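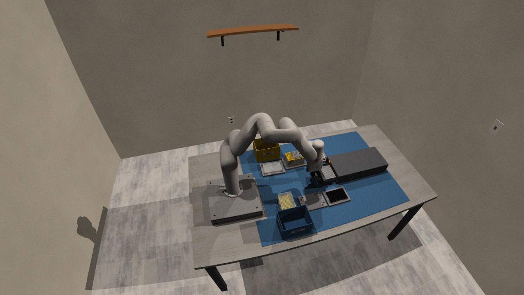 The practice table in the simulator at Tronance, with the arm over the blue mat.

In April I visited the Tronance workshop in Skukotia, where they teach robot arms to do small laboratory work. The visit began at 2 in the afternoon and the group was small, so all of us could ask many questions.

First we were shown the simulator, which has the name Sun. Everything in it is drawn by the computer: the gray arm, the yellow and the blue bin, the tip rack, the microplate on the tray of the machine. The operator holds a controller in the hand and the arm on the screen follows. One full run from start to finish is called a demonstration. The team has saved 1,040 of them for the plate task, and 123 more were put aside, as the operator had paused too long in the middle.

I was allowed to try it for 30 minutes. My task was to bring the gripper down to a plate, close the fingers and lift. It is more difficult than I expected. On a flat screen I could not judge the height well, and I learned to look at the shadow of the gripper on the mat. My first tries were all too fast. The instructor told me to move slowly and not to correct every small mistake, for the robot will learn my corrections also.

After the coffee we went to the next room, where a smaller real arm from Bostelex is taught by hand. One person takes the wrist and leads it along the path, and the joints remember the positions. I found this much easier to understand with the body, but one gets tired in the shoulder. For long tasks they prefer the remote control.

I asked how they decide that a demonstration is good enough. The answer was that two people watch the recording separately, and both must agree. I would have liked to see such a check, but our time was over. The next visit is planned for the autumn, and one can register at the front desk.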